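List home | Threads | Next in thread | Reply

October, posted by the Jerkthorpe open day desk

> Will the kitchen demo be on the real arm or in the simulator?
> We'd be bringing 10 from Tustance.

Simulator only. It runs on the big screen in the Bivine room, and each run takes 7 minutes.

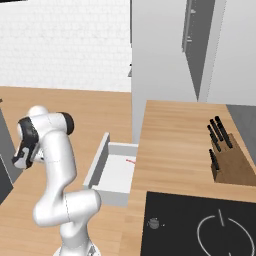 Kitchen demo: white arm, open drawer with a red item inside.

Visitors can ask for a run to be repeated – we allow 5 minutes for questions after each one. The room holds 20, so your group will fit in one go. Please use the Nikolaidis entrance.

Contact the list owner | Back to top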